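Let people be bad at their hobbies
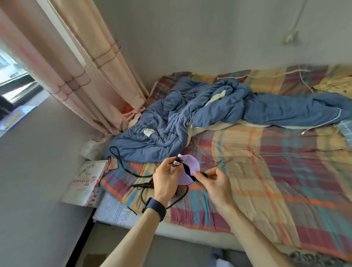
A paper figure and a lavender paper disc, held over a plaid bedsheet.

My sister-in-law makes paper ornaments. She has made them for six years and she would tell you herself that they are not very good. At every family dinner someone asks her when she is going to start selling them.

I think we should quit asking that question. It is meant as a compliment, and I have asked it myself, but it puts a price tag on something that was doing fine without one.

I know how it goes from my own case. I used to bake bread on weekends. A neighbor talked me into a table at the Drelley street market, and by July I was getting up at 4 a.m. to fill orders. I paid for a permit, printed labels, and bought a second oven for $438. After the season I had cleared a little over $600, not counting my time. I have baked twice in the year and a half since.

Some people do well at this, and I don't want to talk them out of it. A woman two tables down from me in Drelley sold soap and was happy doing it. She liked the selling. I liked the dough, and I gave up most of my time with it to stand behind a cash box.

The same goes for posting everything. A knitting group I belonged to in Grusberg started a page for finished work, and within a few months the slower knitters had stopped coming. The page had 1,024 followers by then. The room had five chairs filled.

Schools could help here. Art class gets graded, band has tryouts, and by high school most kids have been told which things they are good at and have dropped the rest. A town recreation center could run an evening with glue and scissors and no show at the end of it. It would cost very little.

Until then, when someone shows you what they made, ask how they made it.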